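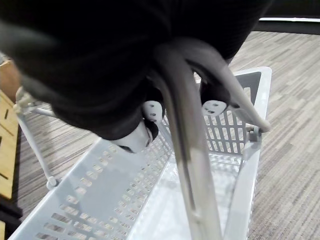 A small white basket with a gray handle.

Hamari grocery list data, README

Hi, and thanks for downloading this! Hamari is a pile of my own shopping lists, typed up from the backs of envelopes and old receipts and turned into plain text files. I started it in January when I got tired of buying cumin I already had (three jars, all open). It grew from there.

What's in the folder

lists/ has one file per shopping trip. Each line is one thing I meant to buy, spelled the way I wrote it at the time, so you'll see "tomatos" and "tomatoes" and once just "toms".
stores.csv says which shop each list was for. Viris is the big supermarket out by the highway, Kassab is the corner store near my apartment.
fixed_names.csv maps my spellings to tidy ones. Use it if you want to count things, skip it if you like the mess.

There are 50 lists in this version. 18 of them are for Kassab and the rest are for Viris. I left out the trips where I went in for milk and had no list at all.

How I typed them up

By hand, mostly on Friday nights with the TV on. If I crossed something out on paper, the line starts with a minus sign. If I couldn't read my own writing I put a question mark where the word should be, and I'm sorry to say there are plenty of those in the early files. Amounts are only there if I wrote them down. "Eggs" could mean a half dozen or a whole tray, I really don't know anymore.

Things to watch out for

It's one household, and we don't eat meat at home, so please don't use this to say anything about what people in general buy. Lists are also plans! They don't tell you what came home with me, and I'm very weak around the bakery shelf. No prices either. I tried adding them and gave up after 10 lists.

Loading it

Any text editor will do. I use a little script called Flamitz that joins everything into one table. It's in the tools folder and needs Python and nothing else. Run it from the top folder or it gets confused about paths (on my to-do list).

License

Do what you like with it, credit is nice. If you spot a typo that I made while typing, as opposed to one from the paper, open an issue and I'll check the envelope. I still have most of them in a shoebox.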